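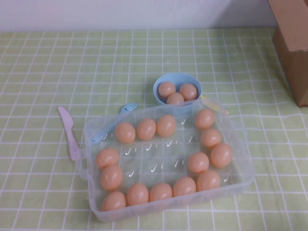 Progress report to the Prakeleo Fund: Maduvia community breakfast and cooking club
6 May 2024

Hello again from the Maduvia kitchen! You asked for something short and readable this time, so I've left the spreadsheets in the attachment and I'm just going to tell you how things have gone since the December report.

Where we are

The breakfasts are running every school morning and the cooking club meets after school twice a week. We have served 1,792 breakfasts since December, and 153 different children have eaten with us at least once. Both of those come from the sign-in book, which I typed up myself over a very long evening, so if you spot a number that looks off in the attachment please tell me and I'll go back to the book.

The mornings I was most worried about were the cold ones right after the winter break. The bus from the Prirnard side was late over and over, and kids were coming through the door with ten minutes left before class. We moved the hot food closer to the entrance and started wrapping some of it to go, and the school agreed to let them finish eating in homeroom. I was ready for a long argument over that and didn't get one, which was a nice surprise.

What we've been cooking

Oatmeal is still the favorite, which I would never have guessed when I wrote the application. We put out toppings and let everybody build their own bowl (raisins go first, then brown sugar, and the sunflower seeds come home with me). Toast and fruit every day, beans and rice on the last morning of the month, and pancakes whenever the griddle is behaving.
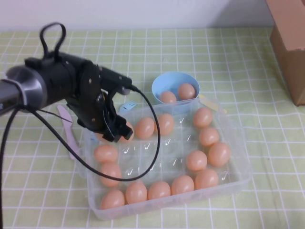 Eggs have been the big budget story this spring. When I wrote the application I priced them from a supermarket flyer, and by February that price was a happy memory. We now buy from a farm stand on the Prirnard road that sells by the flat, and it has brought the cost per breakfast back close to where I promised you it would be. It does mean more handling, and we broke far too many in the first few weeks, mostly by stacking them in mixing bowls. Brown eggs in a clear plastic tray are a lot easier to keep track of, and the kids in the cooking club can get at them without digging. We scramble on two mornings and boil on one, and the cooking club gets whatever is left over for baking.

The cooking club

I'm so pleased with this part! We started with 7 regulars and had planned to stop there for the year, but brothers and sisters kept turning up, and now we split them into an early table and a late table. They've made vegetable soup, flatbread, a truly enormous fruit crumble, and a frittata that stuck to the pan so badly we ate it with spoons out of the middle. The older ones are writing the recipes down for a booklet. Spelling is being left as is.

Knife skills took longer than I planned. I had given it one session and it needed four, mostly because we only had a couple of knives the right size for small hands. We bought more out of the equipment line and I'd do that on day one if we were starting over. Handwashing before we start is still a nightly battle.

Money

We are on budget overall, with some shuffling. Food is running over, transport is well under (the farm stand drops off when they have a big order going our way), and equipment is nearly spent. I'd like to move the unspent transport money into food for the rest of the year and need your written okay for that. The amount is on the second tab of the attachment.

The refrigerator repair came out of our own reserve, so you won't see it in your grant lines. It needed a new door seal and a fan. It hums now, but it holds its temperature, and the log on the door has been filled in every day since.

What hasn't gone well

The parent mornings. We planned to run one each month and have managed 2. The first was lovely and the second was me, a pot of coffee and one grandmother. People work early, and I picked a bad hour. I'd like to try a Saturday-style brunch without the Saturday – something right after pickup, with the club kids doing the cooking – and see if that brings people in.

The survey is also behind. The paper forms go home in backpacks and I think they live there. We're going to try asking three quick questions at the door instead, out loud, with stickers for answers.

Coming up

Between now and the end of the school year we want to finish the recipe booklet, hold the first after-pickup meal, and get the summer plan settled. The school has offered us the kitchen for part of the summer and I need to tell them yes or no soon, so if you already have a feeling about summer funding, even an unofficial one, I'd be glad to hear it.

We're also planning a cloth and table refresh before the open house. The pale green grid ones wrinkle, but they cheer the room up, so they're staying.
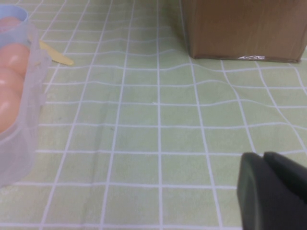 Green grid tablecloth, with a cardboard box at the back.

Receipts for the winter quarter went in the mail with the signed form, and the spring ones will follow once I have the last farm stand invoice. Call the kitchen line any time after the breakfast rush if you have questions on the transport money.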